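Budget for the Rooms First, and the Arm Second

Every spring brings the same sort of request to those of us who sit on the purchasing side of an institution. A department has seen a robot arm at work, has obtained a quotation and would like the sum approved before the end of the financial year. The quotation is usually clear and often fair. What is seldom attached is any account of what the arm will do in its first year, or of what must be paid for before it can do anything at all.

It is my view that an institution planning for service robots should commit money to simulated rooms well before it commits money to hardware, and that it should enter those rooms in the budget as equipment. At present they tend to be treated as a by-product of staff time. They appear under sundry software, or they do not appear, and in a difficult year they are the first thing to go.

The Stastari plan, on which I was asked to comment last July, shows the difficulty. It set aside money for two arms, a spare gripper, a safety enclosure and a service contract. For the preparation of simulated rooms it allowed 119 hours of a technician's time, to be found from existing duties. The Grimshaw proposal, for a building of similar size, asked for 682 hours and named the post that would supply them. I thought the second figure the more honest of the two, and I said so, although it made the total less attractive to those who had to approve it.

The reason for the difference is the quantity of ordinary things that a domestic room contains. Tables and chairs are quickly obtained. Pictures on the walls, glossy vases, plants and a window that looks out on to the sky all take time to choose and to place, and a machine intended for reception rooms and lounges will meet such things daily. A bare grey box with a cube on the floor costs very little and tells the buyer correspondingly little. The Gekis catalogue, from which both plans drew, lists 2,356 household objects. A licence for the whole is sold at a fixed yearly price, but the work of arranging them into believable rooms falls to the customer and is nowhere mentioned in the price list.

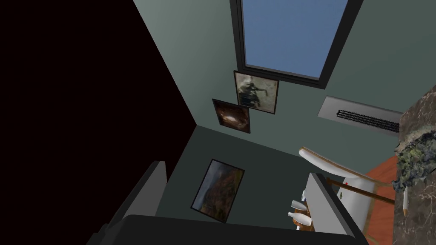
Buren, replying to an earlier draft of this essay, wrote that rooms of this kind flatter the people who pay for them, and that a buyer who spends a year's money on furnishings will have learned nothing about worn joints, slipping grips or the cost of a replacement motor. The same letter recommended hiring one arm for 8 weeks before any larger sum is agreed.

I accept the second point entirely. A short hire is sound practice, and it should stand as a separate line with its own date for review. On the first point I would answer that the two kinds of spending address different risks. Hardware on hire will show a buyer how a motor behaves. It will not supply a wide choice of rooms in which to try the machine, unless the buyer is prepared to furnish them.

I would therefore ask that future requests carry three headings: simulated rooms and their upkeep, hire, and purchase. The first should include a named post and a sum for renewing licences. The third should remain blank until the first two have been reported on in writing. Departments will object that prices rise while they wait, and some will. A deferred purchase can still be made in the following year, whereas an arm bought too early must be insured, housed and serviced from the day it is delivered.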